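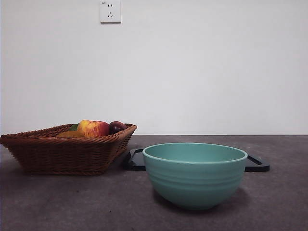
Stemlow arm: questions we keep getting

Is it a product?
No. Stemlow is a set of drawings, a parts list and some code for a two-finger arm you build yourself. The first one was put together at the Stedham shared workshop and then moved to a kitchen counter, where most of the testing is done. There is no store and no waiting list. If somebody is selling you a finished one, it didn't come from us and we can't help you fix it.

Will it clear my counter for me?
I doubt it. People see a short clip of an arm putting an apple in a bowl and assume the rest is a matter of polish. I assumed the same before I built one. What we have is an arm that can move fruit-sized things between a basket, a tray and a bowl, on a surface it has been practiced on, when the light is decent. Move it to another counter and you should plan on starting a good part of the work again.

What does it cost?
We spent 700 dollars on parts. That leaves out the computer, the printed parts that went in the trash, and a power supply I already had. It also leaves out labor, which every home robot page leaves out, and I think that's why so many half-finished arms end up in closets. If 700 is already a stretch, wait until you've seen somebody else's arm run for an afternoon.

Why a basket and a bowl? Why not something useful?
Because the useful stuff is harder. A bowl has a wide mouth and forgives a sloppy drop. A wicker basket is the nasty one of the two: the sides slope, the rim is thick, and a fingertip that comes in low catches on the weave. If your arm can't cope with those, it has no business near a dishwasher.

Do I need more than one camera?
We use a fixed one that looks across the counter and a small one down at the gripper. I argued against the second one for a month. The fixed camera is fine for telling you that there's an apple in the basket, but it looks at things from the side, and whatever sits low behind the rim is half hidden. It also can't see much of the tray once the bowl is standing in front of it. The wrist camera looks down steeply and keeps both fingertips in view, so you can tell how far they are from the thing you want. It loses the far side of everything, though, and bright areas past the edge of the counter wash out to plain white. So neither one is enough, and I'd be careful with anyone who tells you a single cheap camera will do.

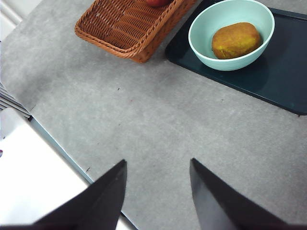
Why are the fingers pointed?
Blunt pads held better, but they wouldn't fit between a piece of fruit and the side of the basket. Tapered tips get in. They also hold less, and a glossy plum will squirt out if you close too fast. I'm not convinced we have the shape right. The drawings for both are in the download, so print both and decide for yourself.

How often does it work?
Our best run was 86 good picks out of a hundred. Please don't quote that number without the next part. The fruit was laid out by a person who knew what the arm liked, the bowl was left in one place on the tray, and we stopped for lunch when things were going well. On a day with nobody being nice to it I'd expect much worse. We haven't measured that properly and we should.

How many demonstrations does it need?
You steer the arm by hand through the job and the computer learns from the recordings. We started with 20, which some write-ups say is plenty. It wasn't plenty for us. The arm went to where the apple had been in the recordings and closed on air. We now have 1000, which took most of October, and the improvement between the first few hundred and the last few hundred was smaller than I'd hoped. Vary the positions early. A big pile of nearly identical recordings is a waste of evenings.

What about the Solholm method?
The Solholm write-up claims you can skip the demonstrations and train everything in simulation. Arnar Ketilsson tried it on our arm over several weekends and got it to hover nicely over the basket. He is more hopeful about it than I am. If you get an actual pick out of it, send us the settings and the failed attempts too.

Can I use the Cattaneo motors?
You can. They fit the brackets with one hole redrilled. They are quieter than the ones on our list and they cost more, and I couldn't see a difference in the picks. Builders who tell me the quiet ones are more accurate have so far not sent any measurements.

How much can it lift?
Up to a large potato. Past that the wrist sags and the fingertips end up lower than the software thinks they are. Don't hang a full bowl on it.

Is it safe around kids and pets?
Treat it as unsafe. There is a stop button in the plans and it is not optional. Mount it where you can slap it without reaching past the arm. Software limits are nice to have, but I've seen ours ignored after a bad update, so I don't lean on them.

Does a shiny tray cause trouble?
Some. A dark tray with a sheen picks up reflections, and the arm used to slow down over it for no reason I could find. A strip of matte tape helped on one layout and did nothing on the next.

Should I wipe the counter first?
Crumbs don't bother the arm much. They do get stuck to the fingertips.

Where do I report a problem?
Use the form on the downloads page. Include your motor list, the software version and a recording from both cameras. "It doesn't work" goes to the bottom of the pile.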